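Chapter 4
Budgeting for a Two-Arm Cell

After working through this chapter you should be able to separate the purchase price of a manipulator from the cost of putting it to work, size a simulation budget before hardware is ordered, and read a supplier quotation line by line.

4.1 The quotation and the budget

A quotation covers what the supplier ships. A budget covers what the buyer must pay before the first useful cycle. The Kironby kitchen project, used throughout Part II, began with a quotation that listed two arms, two grippers and a controller. Mounting, floor preparation, operator training and spare finger pads were left out. The planners later entered these under 94 separate cost codes, 30 of which had no counterpart in the original quotation.

4.2 Simulation as a budget line

Reach and clearance problems are cheaper to find before delivery. The Kironby planners set aside 20 percent of the engineering hours for simulated layouts, with arm models placed among walls, counters and drawer fronts. A narrow aisle deserves particular attention, as each arm takes up space that the other may need.

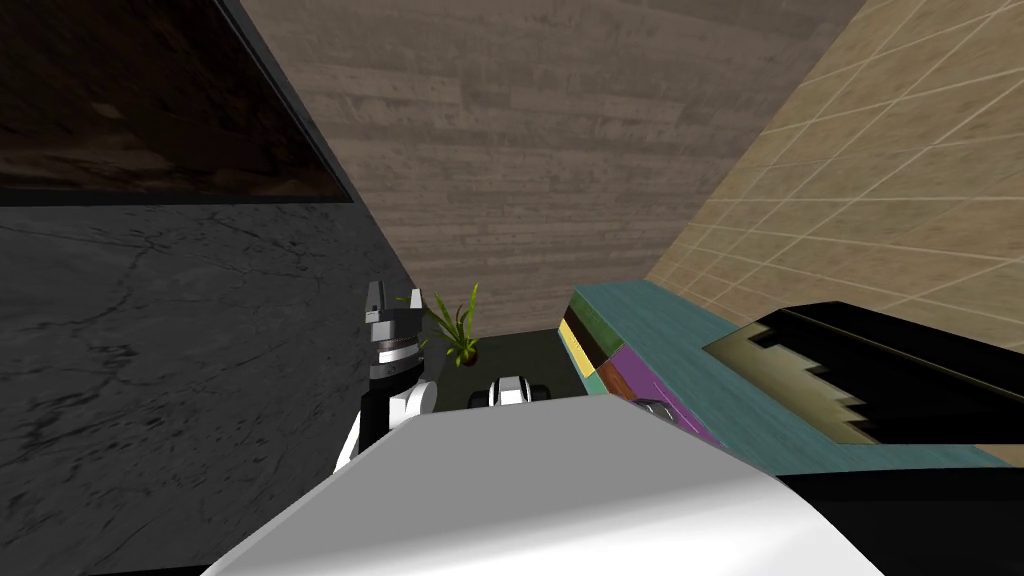
Estine objected to the size of this allocation, arguing that simulated hours are easy to overspend, and that a buyer who has not fixed the room dimensions will pay for the same layout twice. The objection is sound. Room dimensions should be frozen before simulation hours are released. Bikeck, the integrator, billed 948 hours in total, and changes to the counter depth accounted for most of the overrun. Section 4.3 sets out a release schedule that ties each block of hours to a signed drawing.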